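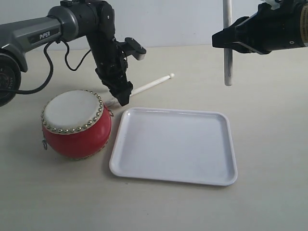
Figure 3. Tabletop setup for the drum task in the Merkumton chore set: red drum, two drumsticks, white tray, and the two arms.

4.2 Putting Things Back: The Drum Task

When we began drawing up the list of chores for Merkumton, we asked families in Totness and Closallow what they most wished a machine would do for them around the house. We had expected to hear a great deal about dishes and laundry, and we did, but a surprising share of the answers came down to the same small complaint, that at the end of the day somebody has to go through the living room and put things back where they belong. Toys came up again and again, and musical toys more than most, as they tend to travel in pieces. A drum is not much use without its sticks, and the sticks are always under the couch.

The drum task grew out of those conversations. The two arms must lay both sticks side by side in the tray (Figure 3) and leave the drum standing upright. In the longer version, one arm must also pick up a stick and tap the drumhead once before putting the stick away. We added the tap at the suggestion of our partners at the Triệu workshop, who build and mend small instruments and who would dearly like a helper that could check a finished drum by its sound. We are fond of this version, although it has given us a good deal of trouble.

A person does all of this without a thought. For a pair of arms with two-finger grippers, the stick is the awkward part. It is long and round, and it is easily knocked out of line by a finger that closes a moment early. A grip that is good enough for lifting is often a poor grip for placing, and it is worse still for tapping, where a stick that can pivot between the fingertips will swing away from the drumhead on contact. Our early policies treated the grasp as finished once the fingers had closed, and went on to the tray with great confidence and the stick at a slant.
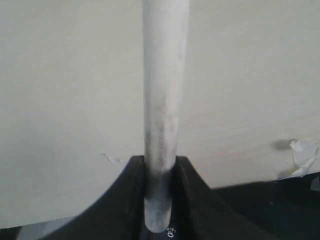 For this reason we score the grasp separately from the placement. A grasp counts as sound if the stick stays within a small angle of its starting direction relative to the fingers through the whole carry. We ran 500 trials of the short version, and the grasp was sound in 99 of every hundred pickups when the stick had been handed over upright, which pleased us very much. Picking the stick up from the tabletop was another matter, and most of the failures we go on to discuss in Section 5 began there.

The long version was tried far less, and we would ask the reader to take the numbers gently. Of 49 attempts, 23 ended with a clean single tap and both sticks in the tray. The remaining attempts were a mixed bag: double taps, taps on the rim, and a good many in which the tap went nicely and the stick was then set down across the edge of the tray.

Are the machines ready for this chore, then? For the short version, in a tidy setting and with somebody nearby, we think they are getting close. We would not yet leave them alone with the living room floor, where the sticks may be lying under a blanket or wedged behind a chair leg, and the workshop has told us, very kindly, that they will go on tapping their own drums for the time being. Both groups have agreed to look at the system again in April, once the regrasping step described in the next section has been added.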